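Chapter 7
Setting Up and Maintaining a Hand-Tracking Demonstration Cell

7.1 Scope of the chapter

Chapter 6 dealt with the robot side of a cloth-handling cell: grippers, mounts and joint limits. The present chapter deals with the operator side, where a person wearing instrumented gloves performs the task by hand and the motion is recorded for later use. The worked case throughout is the Lernoritz bench, a single-operator station used for folding and rolling garments. The same procedures apply, with small changes, to the Nelov two-operator bench described in Chapter 9.

A demonstration cell contains few moving parts, and most of its faults are dull ones. Straps slip. Cables pull at their connectors. A tracker is put on at a slightly different angle after a break, and every recording made after that carries an offset. These faults are cheap to prevent and expensive to find late, so the maintenance schedule in Section 7.5 is built around them.

7.2 The work surface

The table should be matte, light in color and free of wobble. Set the height so that the operator's forearms are close to level when the hands are on the cloth. Garments are chosen in strong, distinct colors, which makes it easier to separate them from the table and from each other when recordings are reviewed. 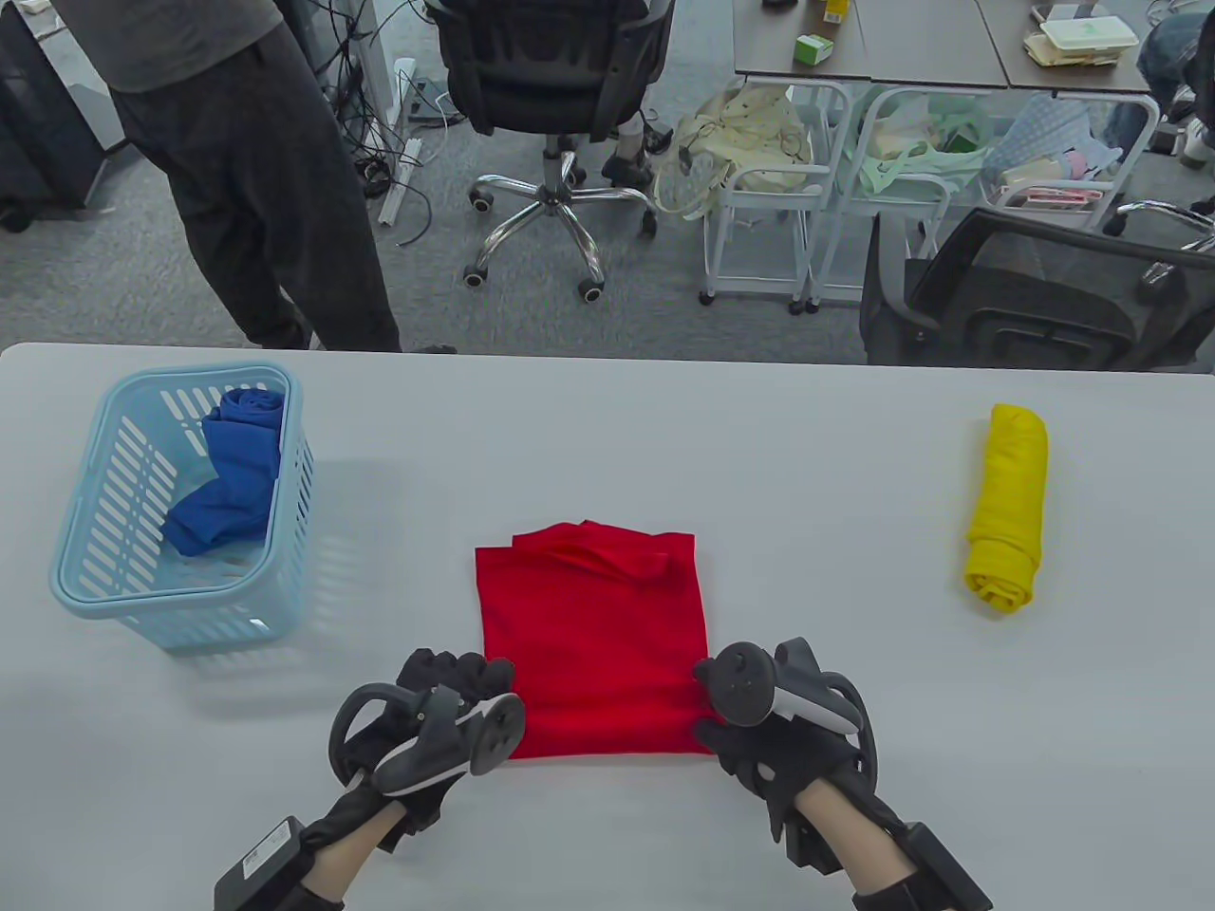 Once the height has been set, mark the table legs and the floor with tape. A table that has been bumped out of place between sessions changes the relation between the workspace and the tracking origin, and the origin must then be measured again. On the Lernoritz bench the permitted shift is 20 mm. Beyond that, repeat the full origin procedure in Section 7.4.

Containers are treated as part of the surface. Their position is recorded at the start of a session and checked at each pause.

7.3 Worn equipment

Each arm carries three items: a glove, a tracker on the back of the hand, and a wrist module with its strap. Fit them in that order. The tracker mount is tightened with the hand held flat, then checked with the hand closed. If the mount rocks when the fingers curl, loosen it and start over.

The wrist strap should hold the module still without marking the skin. Route the cable back along the forearm and leave enough slack for full reach - a cable that goes tight at the far edge of the table will turn the module on the wrist. 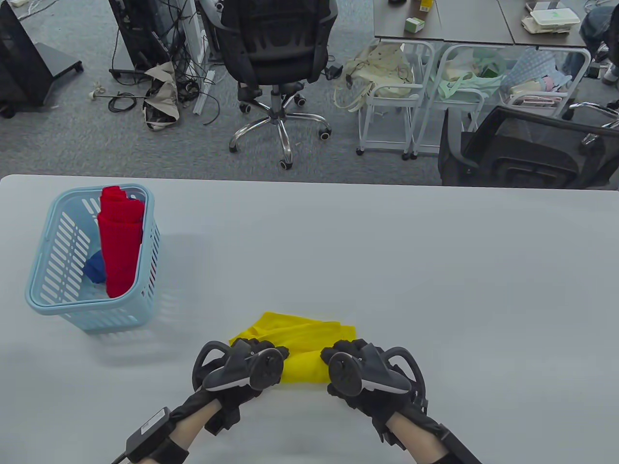
Figure 7.2 Both hands on a yellow garment, with a tracker on the back of each glove.

Cable wear is concentrated in the short length next to the connector. Inspect this length every 50 sessions, bending it gently while watching the signal. A cable that drops out even once is removed from service. Cables are replaced at 2000 sessions whatever their condition.

7.4 Origin and offset checks

The offset check takes place after fitting and again after any pause in which the gloves were removed. The operator places both hands flat on two marks and holds still while the software reads each tracker. The two readings are compared with the stored values for that bench.

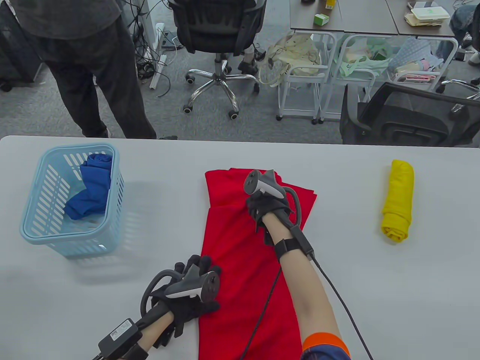 If one hand is out of tolerance and the other is not, suspect the mount. When both are out by a similar amount in the same direction, the table or the reference has moved. Random error in both hands usually points to interference or to a blocked line of sight. Correct the cause before storing new values. Overwriting the stored values to clear a warning is the most common mistake made on this type of cell.

7.5 Routine schedule

Before each session: straps, mounts, cable slack, offset check. After each session: wipe the straps, coil the cables loosely, log any dropout. Monthly: table height, floor marks, connector inspection out of turn if the log shows 29 or more dropouts.
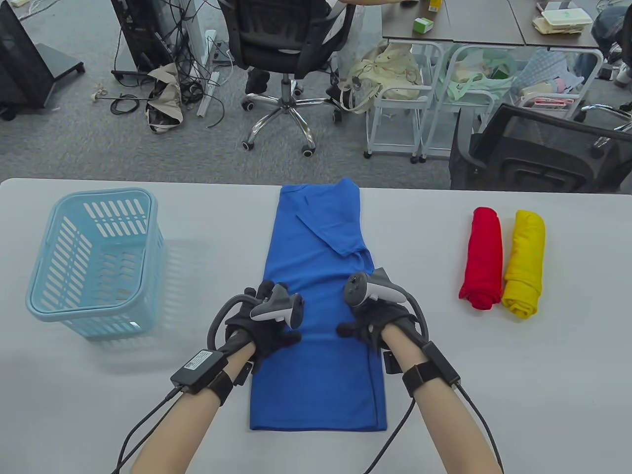 Bhuiyan disagrees with the monthly limit, arguing that a total for the whole bench hides a single bad cable, and would count dropouts for each cable separately. Utton keeps the bench total but resets it whenever a part is changed. Either method can be used with the log sheet in Appendix C, provided that the part number is entered beside every dropout.

Section 7.6 takes up the repair of tracker mounts, starting with removal of the clamp screw.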